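작업대 정리 요령, 로봇 공개 작업일에 가서 잔뜩 배워 왔어요

작성 2021년 4월 13일 / 살림·공방 잡기장

우리 집 베란다 작업대를 본 분들은 아시겠지만 저는 정리를 잘하는 사람이 아니에요. 드라이버 찾다가 반나절 보내고, 결국 부엌칼 끝으로 나사 돌리다가 혼나는 쪽이죠. 그런 제가 이번에 Doser 공방 공개 작업일에 다녀왔습니다! 로봇 팔이 책상 위 물건을 다루는 걸 옆에서 구경할 수 있는 행사였는데, 저는 로봇보다 책상에 눈이 더 가더라고요(직업병 아니고 살림병이에요). 갔다 와서 우리 집 작업대랑 싱크대 옆 조리대를 싹 뒤집었고, 그중에 쓸 만했던 것만 적어 둘게요.

참가비는 1000원이었고 접수 번호가 3464번이라 사람이 그렇게 많이 왔나 하고 깜짝 놀랐는데, 그냥 전부터 이어서 쓰던 번호래요. 신발은 벗고 들어갔어요. 양말에 구멍 난 분은 미리 갈아 신고 가세요. 제가 그랬다는 건 아니고요...

움직이는 도구는 책상에 꽉 물려 두기

들어가자마자 본 게 나무 책상이었어요. 로봇 팔을 책상 가장자리에 검은 클램프로 물려 놨더라고요. 저는 이런 기계는 당연히 바닥에 큰 받침대를 세우고 쓰는 줄 알았거든요. 그런데 그냥 책상 끝에 물려서 쓰니까 우리 집 작업대랑 다를 게 없어 보이는 거예요. 갑자기 친근감이 확!
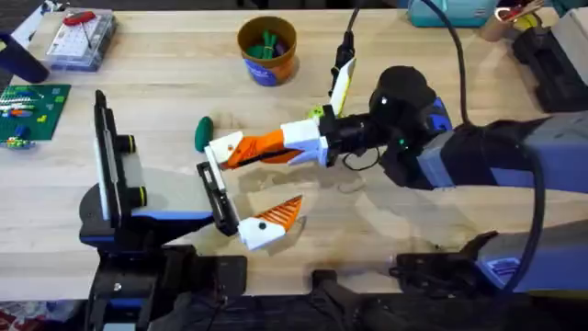
마주 보고 있는 두 팔. 오른쪽 손가락 바로 왼쪽에 짙은 초록색 타원형 물건이 하나 놓여 있어요.

집에 와서 제일 먼저 한 일이 탁상 바이스 다시 고정하기였어요. 그동안 바이스를 책상 가운데에 그냥 올려놓고 왼손으로 누르면서 톱질을 했는데(네, 위험해요, 따라 하지 마세요) 이제는 앞쪽 모서리에 클램프로 물려 놔요. 요령을 적자면 이래요.

클램프와 상판 사이에는 얇은 고무판이나 못 쓰는 마우스패드 조각을 끼우세요. 상판에 동그란 자국이 남으면 볼 때마다 속상합니다.

조인 다음에는 손으로 잡고 좌우로 흔들어 보세요. 위아래로만 눌러 보고 끝내면 나중에 옆으로 돌아가요. 저는 작업 시작할 때 한 번, 중간에 차 마시고 와서 한 번 더 조여요.

서랍 달린 책상은 클램프 아랫턱이 서랍에 걸려요. 사기 전에 상판 밑을 꼭 만져 보세요. 저는 안 만져 보고 샀다가 2개를 그대로 반품했어요.

부엌에서는 제면기나 손으로 돌리는 고기 가는 기계가 딱 이 경우예요. 조리대 끝이 둥글면 클램프가 잘 미끄러지는데 젖은 행주를 꼭 짜서 한 겹 접어 받치면 훨씬 낫습니다.

작은 부품은 칸 있는 투명 상자로

책상 구석에 자잘한 칸이 줄지어 있는 투명한 플라스틱 상자가 있었고 그 위에 빨간 공구가 올라가 있었어요. 별거 아닌데 저는 그 상자가 그렇게 부럽더라고요. 우리 집 나사는 전부 커피 유리병 하나에 들어 있었거든요. 찾으려면 신문지를 깔고 쏟아야 하고, 쏟으면 꼭 하나는 냉장고 밑으로 굴러가요.

지금은 칸 상자로 옮겼는데, 옮기면서 배운 것도 있어요.

칸을 다 채우지 마세요. 몇 칸은 비워 둬야 새로 생긴 부품이 갈 데가 있어요. 꽉 채워 두면 새 나사는 또 커피병으로 돌아갑니다.

크기순보다 쓰는 곳 순서가 저한테는 편했어요. 싱크대 경첩 나사, 의자 다리 나사, 콘센트 덮개 나사 이런 식으로요. 이름표는 종이테이프에 연필로 쓰면 떼기 쉽고요.

뚜껑을 닫고 흔들어 봐서 칸 사이로 넘어가면 그 상자는 나사용으로는 탈락이에요. 단추나 고무줄 넣으세요. 나쁜 상자는 아니니까.

가구를 분해할 때 나온 나사는 상자에 바로 섞지 말고 종이에 가구 모양을 대충 그려서 그 자리에 테이프로 붙여 두세요. 이건 Arain에서 중고 가구 고칠 때 배운 방법인데 아직까지 제가 아는 제일 편한 방법이에요.

물건이 잘 보이는 바닥색 고르기

그날 보여 준 시연 이름이 Lemier였어요. 책상 위에 흩어진 작은 물건을 집는 연습이라는데, 진행하시는 분이 물건 위치를 조금씩 바꿔 주시고 팔이 그쪽으로 움직이고, 또 바꾸고, 또 움직이고. 구경하다 보면 시간이 막 가요. 옆에 있던 꼬마가 계속 "아니 거기 말고!" 하면서 훈수를 두는데 저도 속으로 같이 훈수를 두고 있었어요 ㅋㅋ

그때 눈에 들어온 게 색이었어요. 밝은 나무색 책상 위에 연두색 고리 하나, 짙은 초록색 원판 하나가 있으니까 멀리서도 금방 보이더라고요. 가운데 구멍까지 또렷하게요. 우리 집 작업대에는 알록달록한 꽃무늬 비닐이 깔려 있었는데, 그 위에 와셔를 떨어뜨리면 그날은 끝난 거예요.

그래서 비닐을 걷어 버리고 밝은 민무늬 매트를 깔았어요. 매트가 아까우면 달력 뒷면도 좋아요. 까만 나사나 짙은 색 부품을 다룰 때는 밝은 바닥, 은색 바늘이나 하얀 플라스틱을 다룰 때는 짙은 바닥. 도마도 똑같아요. 양파랑 무는 짙은 도마에서 썰면 조각이 어디까지 튀었는지 다 보여서 치우기가 편해요. 생선 가시 바를 때도 짙은 접시를 꺼내 쓰고요.

물건끼리 사이를 띄워 놓는 것도 따라 해 봤어요. 손이 들어갈 자리가 있어야 집기가 편하죠. 우리 집 양념통이 늘 쓰러지던 게 너무 붙여 놓아서 그랬던 거더라고요. 손가락 하나 들어갈 만큼 벌려 놨더니 뒤쪽 식초 꺼낼 때 앞쪽 참기름을 안 넘어뜨려요. 참기름값 생각하면 큰 성과예요! 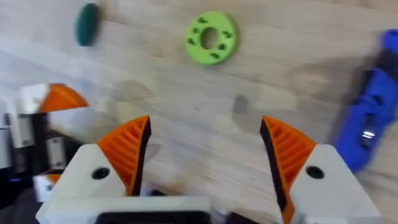

미끄러운 건 결이 있는 것으로 잡기

로봇 손가락에 달린 주황색 부분을 가까이서 보면 비스듬한 골이 줄줄이 나 있어요. 저는 만져 보지는 못했고(손대지 말라고 하셔서 얌전히 뒷짐 지고 봤어요) 보면서 딱 떠오른 게 우리 집 고무장갑이었어요. 손바닥에 무늬 있는 그거요.

병뚜껑 안 열릴 때 맨손으로 끙끙대지 마시고 무늬 있는 고무장갑을 끼고 여세요. 장갑이 없으면 굵은 고무줄을 뚜껑 옆면에 두세 바퀴 감아도 돼요. 고무줄은 겹치지 않게 나란히 감는 게 좋아요.

공구 손잡이가 매끈해서 손에서 자꾸 도는 것도 같은 식으로 고쳤어요. 자전거 핸들에 감는 테이프 남은 걸 비스듬하게 감았는데, 감는 방향을 드라이버 조이는 방향하고 맞춰 감아야 끝이 안 일어나더라고요. 끝은 실로 몇 번 동여매고 매듭은 손바닥 안 닿는 쪽으로 빼세요.

두부나 삶은 달걀처럼 무른 건 반대예요. 힘을 줄수록 망가지니까 넓은 걸로 받쳐서 옮기세요. 저는 두부는 무조건 뒤집개로 옮깁니다. 손으로 옮기다가 찌개용이 된 부침용 두부가 한두 모가 아니에요...

무늬가 있는 건 다 그렇지만 골 사이에 때가 껴요. 못 쓰는 칫솔에 주방세제 한 방울 묻혀서 골을 따라 문지르고 그늘에 말리세요. 햇볕에 두면 고무가 빨리 상해요. 저는 6월쯤 되면 고무장갑을 새로 바꾸는데, 장마 전에 바꿔 두면 냄새가 덜 나서 그래요.

선은 짧게 당기지 말고 여유 있게

팔이 움직이는 걸 보고 있으면 선이 신경 쓰여요. 저 같으면 걸리적거린다고 바짝 당겨서 테이프로 붙여 버렸을 텐데, 그날 본 선 중에는 높이 둥글게 휘어서 넘어가는 것도 있었어요. 여유 없이 당겨 놓으면 움직일 때 꽂는 자리가 먼저 망가진다고 안내하시는 분이 그러셨는데, 듣는 순간 우리 집 다리미가 생각났어요. 다리미 두 대를 딱 그렇게 보냈거든요. 선 나오는 목 부분이 꺾여서요.

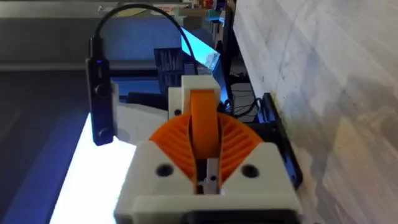
검은 기기 위쪽으로 나온 가느다란 선이 높게 둥글게 넘어가요. 그리퍼 뒤쪽 낮은 곳에는 검은 선들이 엉켜 있고요.

집에서 해 본 선 정리예요.

다리미, 글루건, 핸드믹서처럼 손에 들고 움직이는 물건은 제일 멀리 뻗었을 때를 기준으로 선을 남겨 두세요. 팔을 쭉 뻗어서 흉내를 한 번 내 보면 금방 알아요. 식구들이 이상하게 쳐다보긴 하는데 그건 감수하시고요.

안 움직이는 선만 묶으세요. 멀티탭에서 벽까지 가는 선, 조명 선 같은 거요. 저는 Flonent 모임에서 나눠 받은 천 끈으로 묶었는데 빵 봉지 묶는 철끈은 비추예요. 피복이 눌려요.

선을 감아서 보관할 때 기기 몸통에 칭칭 감지 말고 따로 둥글게 말아서 느슨하게 묶으세요. 휴지심에 넣어 두면 서랍에서 안 엉켜요. 휴지심에 연필로 무슨 선인지 써 두면 더 좋고요(써 놓고도 무슨 선인지 모르겠는 게 하나 있긴 합니다).

열나는 기구 쓸 때는 묶어 둔 선도 다 풀어서 쓰세요. 이건 꼭이요.

작업대 옆에 컵 하나

컵 얘기도 해야겠어요. 책상 위쪽에 무늬 있는 동그란 컵이 있고 그 안에 초록색 뭔가가 꽂혀 있었는데, 저도 집에 와서 이 빠진 머그컵을 작업대에 하나 가져다 놨어요. 연필, 송곳, 짧은 자 같은 걸 꽂아요. 뾰족한 건 끝이 아래로 가게 꽂고 바닥에 스펀지 조각을 깔아 두면 달그락거리지도 않고 끝도 덜 무뎌져요. 칼은 넣지 마세요. 컵이 넘어지면 칼부터 굴러 나옵니다.

컵이 가벼워서 잘 넘어지면 바닥에 동전을 깔아 보세요. 저금통에 있던 100원짜리를 한 줌 넣고 스펀지를 그 위에 얹었더니 딱 좋아요.

혹시 공개 작업일에 가실 분들께

가방은 작은 걸로 메고 가세요. 책상 사이가 좁아서 큰 가방은 뒤돌 때 민폐예요. 가까이서 보고 싶으면 시연이 시작될 때보다 중간 쉬는 시간에 여쭤보는 게 나아요. 질문을 잘 받아 주시고, 저처럼 "그 칸 상자는 어디서 사셨어요?" 같은 걸 물어봐도 웃으면서 알려 주세요. 물은 복도에만 있어요. 작은 수첩도 가져가시면 좋아요. 저는 안 가져가서 영수증 뒤에 적었는데 절반은 제 글씨를 제가 못 읽겠어서 이 글에도 빠졌어요.

다음 글에서는 걷어 낸 꽃무늬 비닐을 잘라서 서랍 바닥에 까는 걸 올릴게요. 접착 자국 지우는 방법 아시는 분은 댓글 좀 남겨 주세요. 식용유로 해 봤는데 서랍이 온통 미끌미끌해졌어요.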